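October 25, 2018
Notebook, Jostside build, reel maths and bonus triggers

Picked up where I left off in September, which is to say in the middle of a spreadsheet with no column headings. Past me evidently thought he'd remember. Column F is either the hit rate on reel three or the price of lunch.

The complaint from the client (Groltley, third email) is that the free games feature on Jostside "feels stingy". They want it friendlier without touching the return. I've read this four times looking for the part where it's possible.

Current state of things:
Bonus triggers once every 257 spins on paper.
Base game does most of the work, bonus does the rest.
Lantern symbol is scatter, pays on any line position, needs three to trigger.
Wild doesn't substitute for lantern. The help screen says it does. The help screen is wrong and has been wrong since the colour change, when somebody pasted in the text from Dilholm.

Fixed the help screen. Then found the same sentence in the French version, where it is wrong in a slightly different way. Sent that one to Akinyi.

Ran the simulator over lunch with the old strips. Trigger rate came back fine. Longest gap between bonuses was ugly, but long gaps are what you get with this kind of volatility, and a player sitting in the middle of one is not going to be comforted by the word variance. Tried moving one lantern on reel five from next to the anchor to the far side of the strip. Mathematically that does nothing at all. On screen you see a lot more near misses, and I don't like it. There are jurisdictions that don't like it either. Moved it back.

Second try: drop the free games from 12 to 10 and let the trigger come up more often. Soon-im reckons players remember how often they got in, and have no idea what they got once they were there. She may be right. I certainly can't remember, and I wrote the thing. Strips saved as jost_b, not jost_b_final, having learned something from Dilholm. 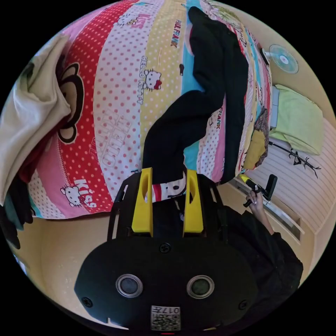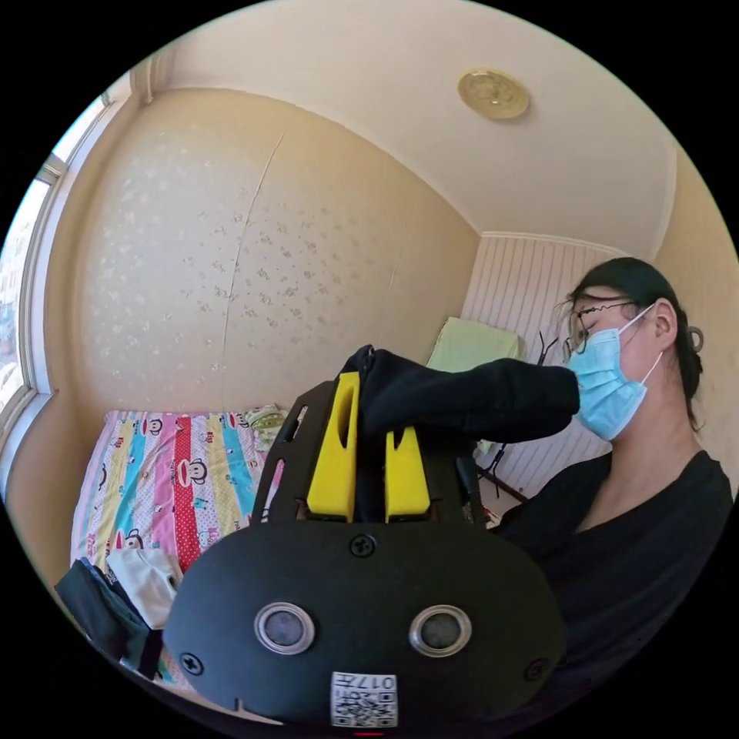 Lensa wrote back on the jost_b strips before I'd finished my tea: shorter feature is fine by her, but if the trigger gets more frequent the average bonus has to drop, and then we get the other email, the one that says the bonus "feels empty". She would sooner put a floor under it. Anything under a set multiple of the bet gets topped up, and the top-up comes out of the high end of the base game, where hardly anyone ever goes.

I grumbled at this for a while and then did it. Floor set at 5x bet. The return moved by less than I'd feared and in the direction I'd expected, so either it's correct or I've made two errors that are fond of each other. Needs a second pair of eyes. So-yul has the independent model from the Kwon job and it shouldn't take much to bend it into shape.

Things that went wrong this afternoon:
The simulator seed was hard-coded to 40. Every "fresh" run I've done since September was the same run. I was very impressed with how stable the results were.
Re-ran with proper seeding, 100 separate batches. Results now wobble the way results should. Trigger rate still holds, thank God.
Autoplay stops when the feature starts but doesn't resume after. Not a maths problem. Logged it and walked away.
Music in free games loops with a click at bar 8. Ah-rin says she can't hear it. I can hear nothing else.

The top-up message needs wording as well. Groltley's suggestion was "LUCKY YOU!", which seems a bit rich when the player has just been handed the minimum. I put in "Bonus topped up to 5x bet" and expect to be overruled.

Still to do:
So-yul to check the floor calc against her model.
Ask Groltley what "stingy" means, ideally as a number.
French help text.
Label column F.
Rename batch 85, which I called "test test" and now can't tell from the other "test test".

Leaving the long run going overnight on the back machine. Please don't switch it off at the wall. There's a note on it, in capitals.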